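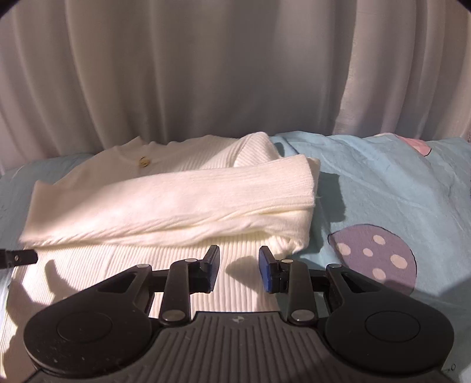
Journal entries for loan signings, a thread. I've been a commissioned notary and signing agent in Jondham for 5 years. Most of the questions I get are about the journal, so I'm putting the answers in one place.

1/ One entry per notarial act. A refinance package with four notarized documents and two signers is eight acts, so eight line entries. Some states allow a shortened form for several acts done for the same signer at the same sitting. Read your own handbook before you use it.

2/ Document title goes in exactly as printed on the document. "Deed of Trust" and "Security Instrument" are two titles. If the lender's cover sheet says one and the document says the other, copy the document.

3/ Record the type of act. Acknowledgment or jurat. "Notarized" is not a type of act. I went through 388 of my old entries in July and 70 of them had only a check mark in that column. All from my first year.

4/ ID column: type, issuing agency, expiration date. Whether you write the serial number depends on the state. Some require it, some prohibit it. If you moved here from elsewhere, don't carry the habit over.

5/ Name mismatches. The journal gets the name the person is signing under. If the ID is shorter or longer, note the difference in the remarks column. Heledd Kemeys, who trained me, writes "ID reads:" followed by the full name on the ID. I do the same.

6/ The signature in the journal comes first, before the signer touches the package. By the end of 120 pages people want to stand up and leave, and then you're chasing a signature down a driveway.

7/ Correcting an error: single line through it, correct entry next to it, initials, date. No correction fluid. No torn pages. If a whole line is wrong, line it out, write "void" and move to the next line.

8/ Refused or incomplete signings still get a line if you've started the entry. I had one at Grevine where the borrower stopped at the Closing Disclosure over a figure. Entry reads "no act performed, signer declined", with the time I left.

9/ Fees. Per-act fee in the fee column, up to the state maximum. Travel is separate. If the signing company pays you a flat amount for the whole job, ask your state office how they want it shown – the answers vary more than you'd expect.

10/ Book choice. Bound, numbered pages, sewn if you can get it. Mine holds some 700 entries and lasts me most of a year. The glued one I used before it dropped pages after a few months in the car.

11/ Storage: locked, and only you have the key. The title company doesn't hold your journal. Neither does your employer, in most states, even if they bought it.

12/ Requests for copies. Get it in writing, with the signer's name, the document type and the month and year. Copy that line only and cover the rest. Tiruwork Chala at the Gramton office uses a cut card with a one-line window, and I've copied the idea.

Remote online notarization is a different set of rules (electronic journal, recording retention) and I'll do that separately.

Correction to 2/: if the document has no title, write a short description and put it in brackets.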